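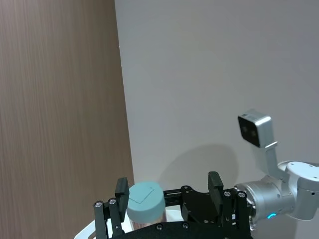
One tenant asked before the agenda was opened whether the small items on the white table were going to be sorted this month or put off again, as they were in August. The chair said they came under item 3 and would be dealt with tonight.

Endell Building, Shared Pantry Group
Minutes of the monthly meeting
Room 1612, 6:30 p.m.
Present: 17 tenants. Apologies were received from the Jiang office.

1. Minutes of the last meeting
Approved with one correction. The dishwasher tablets were paid for out of the pantry fund, not by the Nekham office.

2. Pantry fund
The balance stands at $134. Two floors have not paid for the quarter and will get a reminder. It was agreed not to raise the charge before the new year.

3. Small items and containers
The group went back over what should stay out and what should go in the cupboard. Loose packets of picks, skewers and stirrers have been splitting open in the drawer, and several people said they would not use anything from a torn packet. It was agreed that anything of this kind must be kept in a closed container with a lid. The one with the pale teal lid was taken as the pattern to follow: the sides are clear, so the wooden sticks can be seen standing inside, and there is a square flap in the top for getting at them. A tenant from the fourth floor thought the flap might be left open and asked for the containers to go in the cupboard overnight. Agreed. Tenants may still bring their own containers if they close properly. 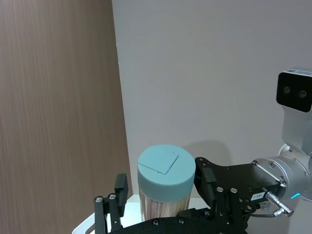 Sorting of the remaining items was discussed next. Items will be sorted into bins on the table before they go away, and the red plastic bin will stay in use for this. The Plurari office offered to print labels. After some discussion it was decided to label the shelves first and leave the bins until everyone has tried the new layout for a month. 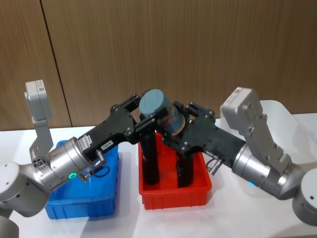 Anything left on the shelves without a name or a floor number after that month will be thrown out. Opened food will go sooner, at the end of each week. One tenant objected to the month and wanted two. The shorter period was kept on a show of hands.

4. Refrigerator
The lower door shelf is cracked again. A replacement will be priced before the next meeting. Milk is to go on the upper shelf until then.

5. Other business
A request for a second kettle was held over. The key to the tall cupboard has been returned to the front desk.

The meeting closed at 7:25 p.m. Next meeting in the same room, same time.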